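Pivar Studio à l'essai : une cellule simulée pour manipuler des cubes

J'ai passé une bonne partie de décembre sur Pivar Studio, l'environnement de simulation édité par Kuline. L'abonnement se prend au poste, avec un catalogue de scènes prêtes à charger. J'ai pris la formule de base et le module « manipulation », vendu à part. La configuration de test : un bras à six axes monté sur piédestal, une pince parallèle, une table, quelques petits cubes en bois.

L'installation n'appelle pas de remarque particulière. Le chargement de la scène prend 11 secondes sur ma machine, textures comprises. Les matériaux sont tirés au hasard à chaque lancement si l'option est cochée, et je l'ai laissée cochée.

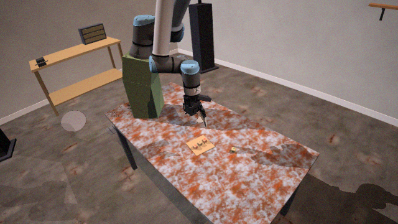

Le premier point à vérifier dans ce genre d'outil reste le contact. Par défaut, le solveur travaille avec un pas de 2 ms, ce qui suffit pour approcher un objet mais devient juste dès que les doigts serrent. Les cubes glissent alors latéralement de façon peu crédible. En réduisant le pas et en augmentant le frottement des patins, le comportement redevient correct, au prix d'un calcul plus lent. La documentation mentionne ce réglage dans une annexe, sans donner de valeur de départ.

Deuxième point, la planification. Le module fournit un planificateur par échantillonnage et un suivi cartésien. Le premier trouve presque toujours un chemin, parfois avec un détour du coude assez spectaculaire. Le second est plus propre – à condition de rester loin des singularités du poignet. J'ai fini par enchaîner les deux : échantillonnage jusqu'à une pose d'attente au-dessus de la table, puis descente cartésienne.

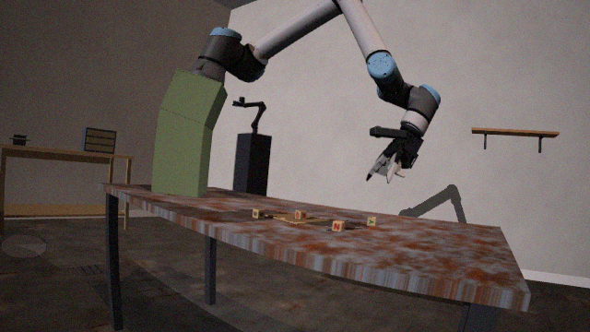
Stavside, décembre

Reprise des essais après la mise à jour. J'ai lancé une série de 624 épisodes avec positions initiales aléatoires, sans affichage, pendant la nuit. La tâche demandée est un empilement : saisir un cube à lettre, le poser sur un autre, ouvrir, remonter. Le journal enregistre les positions articulaires, l'ouverture de la pince et les efforts estimés. L'export se fait dans un format tabulaire lisible sans passer par l'API, et c'est appréciable.

Ánh Lâm, du bureau d'études Huỳnh, m'avait prévenu que la dépose serait plus délicate que la saisie. Elle avait raison. Si la pince s'ouvre avant que la vitesse du cube soit retombée à zéro, celui du dessus pivote de quelques degrés et le suivant ne tient plus. Un délai avant ouverture règle la plupart des cas. Le reste relève de l'erreur d'orientation au moment de la saisie, que le logiciel ne corrige pas tout seul.

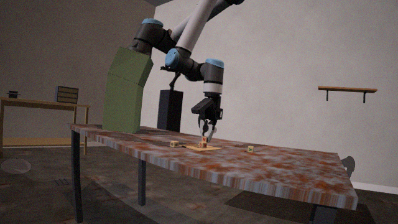 Doigts de la pince au-dessus de la pile, cube marqué d'une lettre rouge en haut.

Côté rendu, les ombres sont convaincantes et la variation des textures fait son travail pour qui entraîne un modèle de vision. Le moteur est en revanche gourmand : au-delà de 2000 images exportées d'affilée, la mémoire n'est plus libérée et il faut relancer le processus. J'ai ouvert un ticket, le support a reproduit le problème et annonce un correctif sans date.

Restent les reproches de détail. L'éditeur de scène ne permet pas d'annuler un déplacement d'objet une fois la simulation lancée. Les noms des repères changent entre l'interface et le fichier de configuration. La licence flottante exige une connexion au démarrage, même pour une session locale.

Je garde l'abonnement pour l'instant, sans le module de génération de grilles de saisie, trop cher pour mon usage. Prochain essai avec une pince à ventouse, dès que j'aurai un modèle de contact utilisable.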